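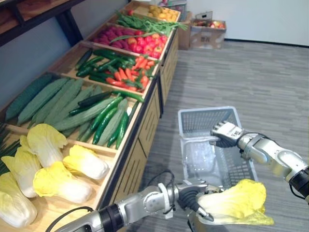 Figure 4. Napa cabbage in one gripper, basket rim in the other.

Section 4. Picking produce into a basket: house rules

I wrote this section after Sudheer Kandasamy and I compared notes and found we'd been running the same task two different ways. His way was faster and mine had fewer bruises on the peppers, so what you get is a mix of both. If you've worked on the Jarudum line before, some of it will look familiar, but please read the cautions anyway — a few of them changed.

I'm assuming you've finished Section 3, so the arms are homed and the emergency stop has been tested today. Yes, today. Yesterday's test doesn't count, even if you were the one who did it.

Before you start

1. Walk the floor on the arm side of the stand. Pick up stray produce, tape and cable ties.

2. Check the cables on both arms by hand. There should be enough slack for full reach and no loop big enough to hook a bin divider.

3. Load the Kikeck profile called "basket-soft." Don't build your own from scratch, and don't borrow the one for boxes. The box profile closes much too hard for a tomato.

4. Write the profile number in the log. Ours are 3,495 for leafy items and 3,792 for everything firm. Peppers go under firm, which Revathi Ramasamy and I argued over for a good long while (she won).

5. Say "arms live" out loud and wait for an answer from whoever else is in the area. I know it feels silly. Do it anyway.

Note: Imitation produce gets the same treatment as the real thing. It's tempting to squeeze harder when nothing can bruise, but then you've got a run full of grips that you can't use on real food.

Running a pick

6. Choose your basket mode. In "held" mode one arm grips the basket by the rim and the other does the picking. In "floor" mode the basket sits on the floor beside the stand. Stick with one mode for a full run of 12 picks and log which one it was.

7. Take from the top of the pile first. Digging for a nice one underneath sends the rest rolling, and then you're back at step 1.

8. Hold cabbages near the stem end. The leafy end folds under the fingers and you lose your grip halfway over.

9. Lift straight up until the item clears the bin rim, and only then swing out over the basket. I used to cut this corner, and I have the scuffed dividers to show for it.

10. Lower the item before you let go. The house limit for a drop is up to 4 inches, and lower is better.
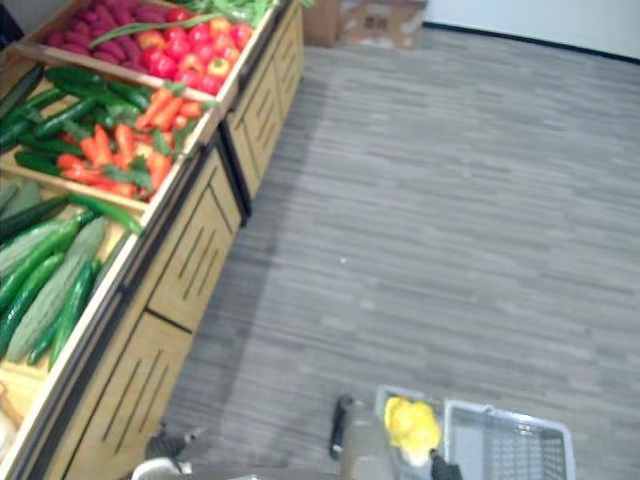 Figure 5. Floor mode: yellow bell pepper held over the basket.

11. Open the fingers slowly, pause, and pull back the way you came in. A sideways exit can catch the basket's rim and drag it along.

Caution: Never reach into the basket or a bin while the arms are live, even if they look parked. Hit pause, wait for the steady light, say "hands in," and then reach. Same thing backwards when you're done.

Caution: If something lands on the floor, leave it there until the arm has stopped. Log it as a drop. Don't quietly put it back and rerun the pick — the drops are how we found out the old Cladosora fingertips were worn.

Between runs

12. Pause the arms and empty the basket, putting each item back in its own bin. Peppers don't go in with the cucumbers, however late it is.

13. Wipe the fingertips with a dry cloth and look for splits in the pads. Spares are in the Mathew cabinet, second drawer.

14. Sign the log. If you changed anything at all, including a speed you changed back afterward, write it down next to your initials.

Recovering from a stuck grip is covered in Section 5.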